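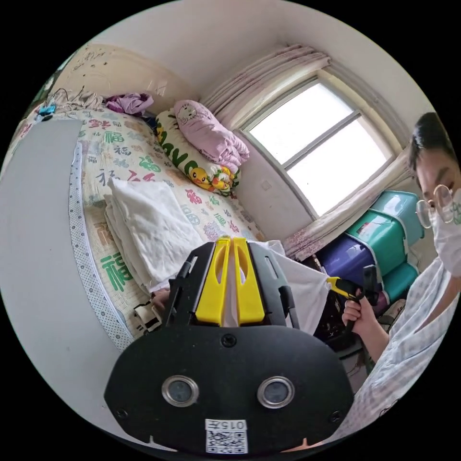 12 August 2022
By the Trimham Talks desk

Hello everyone, come in, there are seats at the front if you don't mind being near me. I'm going to talk for a bit about household linen – sheets, tea towels, tablecloths, the lot – and how to make it last. I've been mending and buying second-hand linen for years and I still get very excited about a good pillowcase, so please stop me if I run over.

(Wait for the door to close. Check the people at the back can hear.)

I'll start with a confession. When I moved into my first flat in Trimham I bought the cheapest sheets I could find, and I washed them at 60 every single week with far too much powder, and within two winters they'd gone thin in the middle and you could see the mattress through them. I blamed the sheets! Some of that was fair. A lot of it was me.

So, washing. Most everyday bedding is fine at 40 unless someone's been ill. Use less powder than you think, and don't stuff the drum. Can you get your hand in flat on top of the load? Good, it's got room to move. Towels go in on their own, please, and fabric softener stays well away from them, as it coats the loops and then they just push water about.

(Pass round the two tea towels now, the softened one and the plain one. Let people have a feel before carrying on.)

Drying. I'm a line person and always will be, but I know plenty of you are in flats. If it's an airer, give each sheet a good hard shake first and smooth the hems with your fingers while it's still damp. It saves such a lot of ironing. I iron pillowcases and nothing else, and my life is no worse for it.

Now the bit I love – buying old. I picked up 66 napkins in one go at the Getis saleroom, in a box marked "sundries", and paid 47 pounds for the lot, which I thought was a fortune until I got them home and saw the hems. All hand-rolled. A few had rust spots, and lemon juice and salt did most of those, out in the sun for an afternoon. Rinse it really well afterwards and don't try it on anything coloured.

When you're looking at old sheets, hold them up to the light. Thin patches show straight away. Look along the folds too, as cloth that's been in a cupboard for decades tends to go there first, and a split along a fold will keep on splitting. I walk away from those now, unless I want the fabric for something smaller.

(Hold up the Verschueren tablecloth. Mention the darn. Don't get stuck on the darn.)

This one came with a little woven Verschueren tab in the corner and I've never managed to find out much about them, so if anyone knows, grab me at the tea break. I darned it with thread pulled from its own hem. Same age, same colour, and you really have to hunt for the join.

Sides-to-middle, has anyone done this? Hands up? Lovely. For the rest of you – you cut the worn sheet down the centre, swap the halves so the good outer edges meet in the middle, sew them flat and hem the new sides. You do get a seam down the bed. I stopped noticing mine after a week or so.

(If short of time, skip to storage.)

Storage, quickly. Dry cupboard, clean shelf, nothing in plastic. Refold things differently every few months. I keep each set inside one of its own pillowcases, so I'm not hunting for the fitted sheet at eleven at night.

The next one of these is in September, back at Plarken Hall, and we'll be doing patching and simple darning with needles in our hands. Bring something with a hole in it, and a pair of small scissors if you've got them. Right – questions, and then tea.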